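Arwood long desk, white: review after nine months of daily use
Posted 29 May 2023

I bought the Arwood in August for a small back room that has to be an office and a place to keep drinks. It replaced a Judorier folding table that sagged in the middle. I paid full price and have no connection to the seller.

The desk came in two boxes, one with the top and one with the legs, and the top box is the heavy one. Assembly took me about 2 hours, most of it spent getting the legs square before tightening them. The instructions are drawings only. Step 9 shows the foot bar the wrong way around, so look at the cover picture before you commit. All the bolts were there, plus a spare, and the one tool you need is in the bag.

The top is smooth and white, and the corners are rounded. I walk past one of those corners every day on the way to the refrigerator and have stopped catching my hip on it, as I did with the Judorier. The space is tight, and with the freezer drawer pulled out there is not a lot of room left to stand.

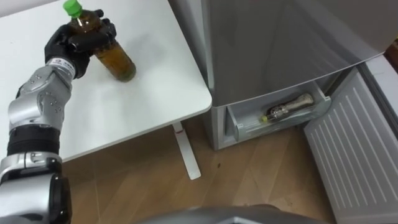

One reader, commenting on my first short post about this desk, wrote that cold bottles had left rings on hers within a week and that she now keeps a cork mat at each end. I have not had rings. I do wipe up puddles the same day, and I expect that helps. Coffee left overnight needed dish soap and some patience, but it came off. Ballpoint did not come off completely until I tried rubbing alcohol.

Stability is good for the price. Typing does not shake it. If you lean on the end with your full weight you will feel a little give, and the same goes for sitting on it, which the leaflet says not to do. I tightened everything again after the first month and have not needed to since. 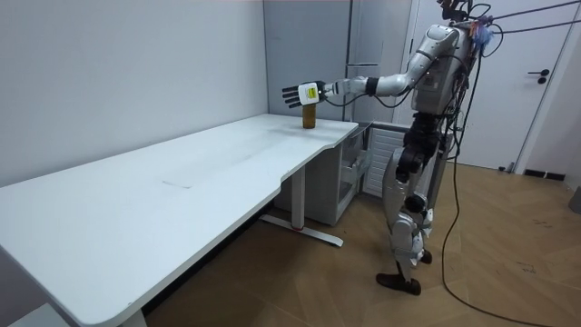
Depth was my main worry before buying. Many long desks are too shallow for a monitor and a keyboard, and the ones that are deep enough tend to swallow whatever you push to the back. The Arwood sits between the two. Small things still drift toward the wall, like the little brown bottle standing near the back edge, and you have to stretch across the end of the desk to get them. A raised lip or a narrow shelf along the back would be useful. Pandey sells a clip-on one for 21 dollars, but it is made for thicker tops and I would not trust it on this one.

Cleaning is easy and also constant. White shows everything. Fingerprints and smudges turn up along the front, where your hands and forearms rest, and I go over it with a damp cloth most evenings. Do not use a scouring pad. I did once, on dried glue, and the shine has not been the same in that spot.

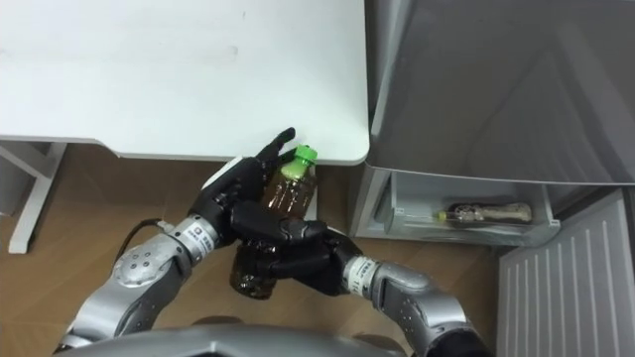 Mine is the same desk in the gray finish and it hides smudges much better, wrote another buyer under that post, adding that crumbs show up more on the gray. That may be worth knowing if you eat lunch where you work. The gray cost more when I ordered, and I wanted the lighter color in a room with pale walls.

There is no storage built in. I keep a small white cabinet under the right end, pushed back against the wall, and it fits with room above it. The catch is that you have to get right down to floor level to reach into it. Anything I use daily has moved out of there. It would have been better to buy the Uloma cart with wheels, which I looked at and decided against at 99 dollars.

After nine months the middle of the top has a scuffed patch, lighter than the rest and a bit streaky. It does not bother me while I am working — I notice it mostly when the desk is clear.

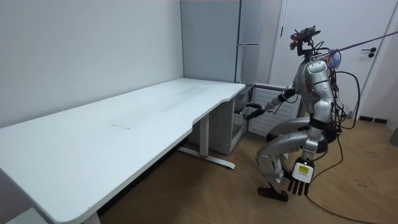
Would I buy it again?

Yes, for this room. It is long enough to spread out on, the legs stay out of the way of my chair, and it has held up to daily use apart from the scuffing. I would put a desk mat down on the first day. If you need drawers, or want a surface you can ignore for a week, look at something else.

Four out of five.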